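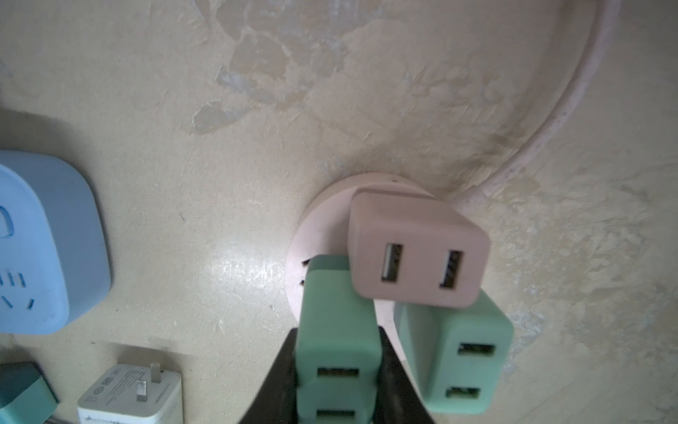
Gordon Carrier, controls and integration
September 20, 2021

Cetis is a grasp planner with a perception front end, sold by Ekura as a single licence. We have run it on the Bridmont cell since May, mostly on plugs and chargers. These are awkward parts for any segmenter: two mint-green USB chargers share one round pink hub with a pink charger that overlaps one of them, and the fingers have to go either side of the right body without touching its neighbour.

Segmentation is the strong point. Adjacent parts of the same colour come back as separate instances, and stained or peeling paint behind them is seldom reported as an object. Gloss is handled less well. A bright patch on the surface next to a part will shift the mask edge, and the only remedy offered is a global exposure setting.

The planner returned a first candidate in 162 ms on our machine, with up to 25 ranked alternatives. Ranking is sensible for rectangular bodies. Cables are another matter – they are treated as rigid obstacles, so a lead arching over the work area rules out approaches that would be perfectly safe. Sutherland, which we used before, lets you mark a region as soft. Cetis does not.

We logged 400 attempts. The planner gave no solution on 14 of them, all with a lead close to the part. Error messages are terse and the log viewer cannot filter by part type. Audrey-Anne Lemieux wrote us a small script for that.

Recommended for rigid parts in clutter. For cable work, wait for the next release.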